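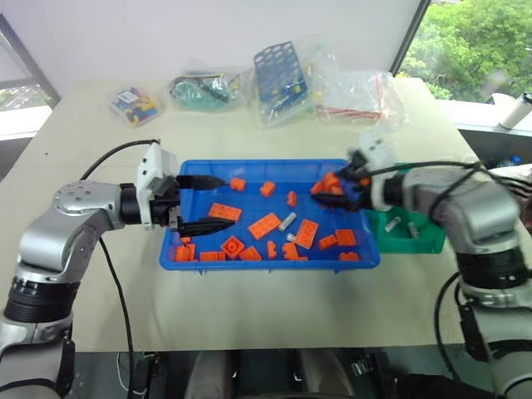

12th February
By the Jolley Technical College newsroom

The student automation club at Jolley Technical College has entered the sorting class of the Nakgate Student Robotics Contest, to be held in March at the Tistullow exhibition hall. Teams have 900 seconds to clear mixed parts from one container and place them by type, using two arms and one control program. The club practices on orange building blocks spread in a shallow blue tray, with a few silver cylindrical parts mixed in or set apart in a green tray behind it. Flat plates with studs are the hardest class to grip, according to the club's log, as the fingers have little edge to close on.

The arms run on a shared controller built by the students last term. Each arm plans its own path, and a lockout rule stops both from entering the same zone of the tray at once. The lockout is safe but slow - one arm can wait 5 seconds while the other completes a lift. A revised version divides the tray into smaller zones and is due for testing this month.

The club has logged 2056 grasp attempts so far. Contest rules require the full log to be submitted with the code. Dropped parts carry a penalty of 2 points, and a part placed with the wrong type scores zero.

Smits, a local machine shop, is paying the entry fee. Club sessions are held in the second-floor lab and are open to students in all programs.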